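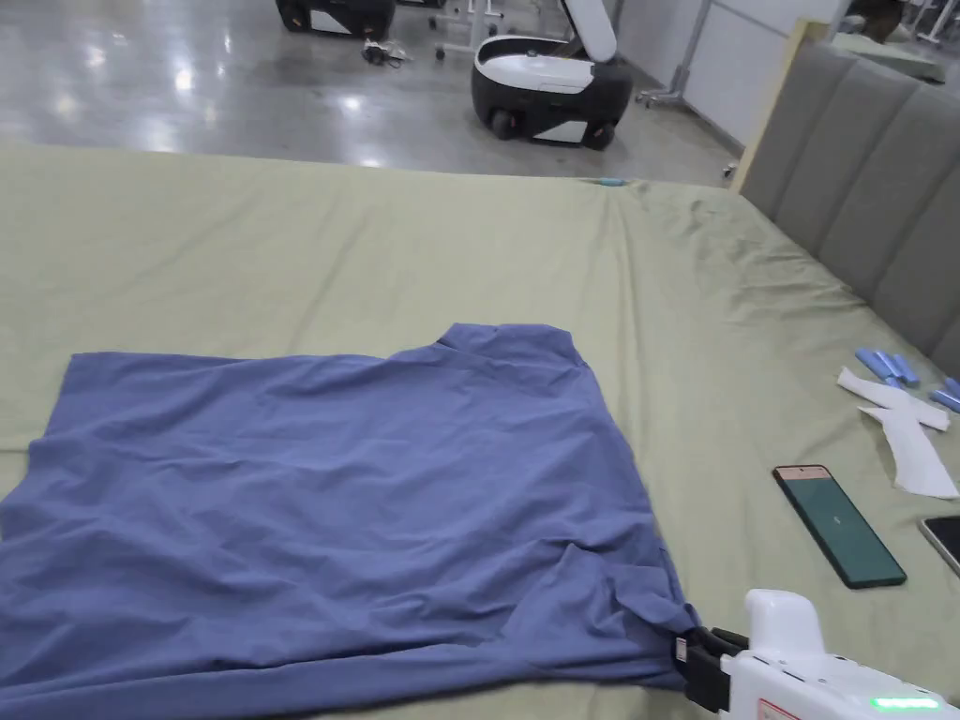 1. Introduction

Our project looked at how much water and electricity a household uses to wash its clothes, and how much of that could be saved without buying a new machine. We chose laundry for the term project because all of us do it and none of us had ever measured it. The work was done by Eduardo Fonseca and Osaze Oyewole. Eduardo took the measurements at his family's house in Trirley, and Osaze did the calculations and most of the writing.

We had two questions. The first was whether a cold wash gets everyday cotton clothes clean enough that people would accept it. The second was how much electricity a warm wash uses compared with a cold one on the same machine.

2. Background

In a washing machine that heats its own water, most of the electricity goes into heating. The motor that turns the drum and the pump that drains it use much less. The machine in Trirley is a front loader connected only to the cold tap, so any warm water is made inside the machine and shows up on an electricity meter. This made our job easier. In a house where the washer takes hot water from a separate heater, the plug meter would miss most of the energy.

Stains behave differently from one another. Grease loosens better in warm water. Blood and egg can set in the cloth if the water is too hot. Sweat and ordinary dust come out at almost any temperature if the load is not packed too tightly.

3. Method

We used cotton T-shirts, pillowcases and hand towels, all of which had been washed many times before. New cotton sheds color and finish in its first washes, and we wanted to leave that out.

Each load was weighed dry at 3000 grams on a kitchen scale. We put it in the machine with a level scoop of powder and ran either the cold program or the warm one. The spin speed stayed the same throughout. A plug meter borrowed from the school lab recorded the electricity for the full program. Water was read from the house meter before and after, with every tap in the house closed.

For the stain test we cut squares from an old white pillowcase and marked them with coffee, cooking oil, tomato sauce and garden soil. The squares dried overnight and were pinned into a towel so they would not be lost in the drum. After the wash they were dried on a rack indoors. People from our class then graded them as clean, faint or visible, without being told which program had been used.

4. Results

The warm program used 865 watt-hours. The cold program used far less, and nearly all of it was taken by the motor and the pump. Water use was almost the same for both, which we expected, as the machine fills to the same level.

Coffee and soil were graded clean or faint on both programs. Tomato sauce was faint after the warm wash and visible after the cold one. Cooking oil gave the biggest difference. After a cold wash the oil squares still had a ring at the edge of the stain, and every grader marked them as visible.

We repeated the oil test with a drop of dish soap rubbed into the square before a cold wash. The result moved from visible to faint.

5. Problems

Our first water readings had to be thrown out. A toilet tank upstairs was leaking slowly, and the house meter kept moving with the washer turned off. The tank was repaired and we took the readings again in April.

The graders did not always agree, especially between faint and visible. We used the grade given by most of them. A photo of each square under the same lamp would have been better, and another group should do it that way.

We tested one machine and one powder. A liquid detergent, or one made for cold water, might give different results.

6. Conclusions

For clothes that are worn for a day and have no grease on them, the cold program was good enough in our test. Kitchen towels and anything with oil on it should be treated first or washed warm. Eduardo's family now runs most loads cold and keeps a separate basket for kitchen cloths.

We did not measure drying. The house has no dryer, so there was nothing to plug the meter into.

Report handed in 2022-08-20.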